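We use cookies to remember your settings on this site. Accept all | Manage preferences

Housekeeping Methods, Unit 4: Care of Panel and Board Surfaces
Handout for the practical. Instructor: Tegan Doolan

Read this before you come to the workroom. Bring two microfiber cloths, a soft brush and your cleaning log.

Joints first

Most worktops, shelves and floors made of panels get wiped across the middle and left alone at the joints. Crumbs and dust settle in the gap and wet cloths push them further down. Start every surface with the dry brush, working along the joint toward you. Then vacuum with the narrow nozzle on low. Only after that do you pick up a damp cloth.

Wring the cloth until it no longer drips. Wipe in the direction of the joint – going across it drags water into the gap. Board edges are usually less well sealed than the face, and swelling there can't be sanded out later.

Matte finishes

Do not use cream cleaner or a scouring pad on a matte surface. Both polish it, and the shiny patch stays. Mix 17 ml of neutral cleaner into 300 ml of lukewarm water. That is enough for one bench and you should throw out what is left. Students in the January group used it double strength and spent the second half of the session rinsing off streaks.

Pale gray is harder to judge than white or dark wood. Get down low and look along the surface toward a window, and streaks will show up that you can't see from above.
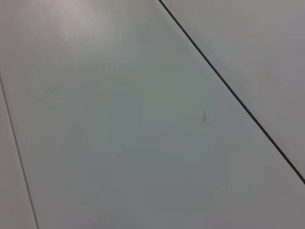

Two joints between matte light gray panels, one a crisp dark line and the other thinner and fainter. In your log, write down how you would brush and wipe along each one.

Donton wrote after the last session that a wooden toothpick wrapped in a thin cloth gets into narrow joints better than the brush does, and asked whether it was allowed in the assessment. It is, as long as the toothpick stays covered.

For next time

Finish the log for one surface at home, at least one joint included. Read the section on oiled wood – we start there.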